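Parish council at Drurombridge has voted to look at buying a second-hand fire engine for the retained crew's support group. A thread, as I have been told twice this week that I am being negative.

The advert says 2000 Verkov pumper, one owner, 1062 hours on the pump, "ready for service". I have read a lot of these adverts. "Ready for service" means it drove onto the forecourt.

One owner is fine. One owner who kept it outside for how many winters? The advert has no answer to that. I wrote to the dealer and got back a nice paragraph on how popular the model is.

The hours bother me more. 1062 on the pump is a number off a clock, and clocks get changed when panels get changed. The panel in the advert looks a good deal newer than the rest of the lorry. Might be innocent. I would like to see the invoice.

Someone replied that hours don't matter if it passes a pump test. All right, where is the pump test? I asked for the sheet. I was sent the MOT.

An MOT tells you the brakes worked on the day. It does not tell you whether the thing will draw from a pond at the bottom of Mill Lane in March with the wind blowing.

Then there is the tank. The seller calls it "recently attended to". Attended to by whom? Patched, relined or looked at with a torch? Those are three very different bills.

And ladders. It comes "with ladders". Nothing on when they were last tested. If the answer is never, you are buying expensive shelving.

People keep bringing up Flistine, who sold the next valley their engine a few years back and are "very good". They may be. The next valley also had theirs off the road for most of its first summer waiting for a primer part, and I don't see that on the Flistine testimonials page.

The other name going round is Rajput, who would do us a rental with an option to buy. I was ready to hate this. I don't, quite. The deposit is steep and the mileage cap is mean, but at least if the pump gives up it is their pump.

What I do hate is the line in the Rajput terms about "reasonable wear to lockers and shutters". Every roller shutter on every old engine sticks. Who decides what is reasonable? They do.

To the person who said "it's only for training and the summer fete, why be so fussy" – because in two years it will not be only for that. Somebody will ring, the proper engine will be out, and this one will be sitting there with its keys in.

Where does it live, by the way? The shed door is lower than the height given in the advert. I raised this at the meeting and was told it "should go in with the beacons off". Has anyone taken a tape to it? I have asked for that to be minuted. 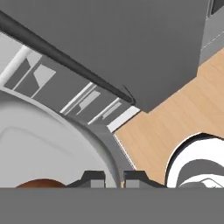

Insurance is the next thing, and the quote we were shown is for a vehicle with no passengers, which is an odd way to run a fire engine. It is also a quote with the tricky parts left out, and it puts me in mind of that big white curved thing there, so close up that you get part of the rounded shape and have to guess the rest. Dealers' adverts do it too. Lovely close view of a polished wheel arch, nothing of the chassis rail behind it. I want the whole underside, in daylight, with the dirt left on.

Tyres. Plenty of tread, says the dealer. I am sure there is. Old engines hardly go anywhere, so the tread lasts for ever and the rubber doesn't. Read me the date codes and I'll stop asking.

Some credit where it is due: the clerk has now agreed that no deposit goes down until someone from outside has gone over it. I would still like that someone to be picked by us and paid by us. The dealer has kindly offered "an independent man they always use".

Viewing is in 28 days. Before then I want the pump test, the tank paperwork, the ladder certificates and the real height. Four bits of paper. If it is as good as they say they'll have them in a drawer.

I'm not against having an engine. I'd like one. I'd just like one that pumps water.

Replies are open. If you have owned a Verkov of that age, tell me what broke first, and what it cost you.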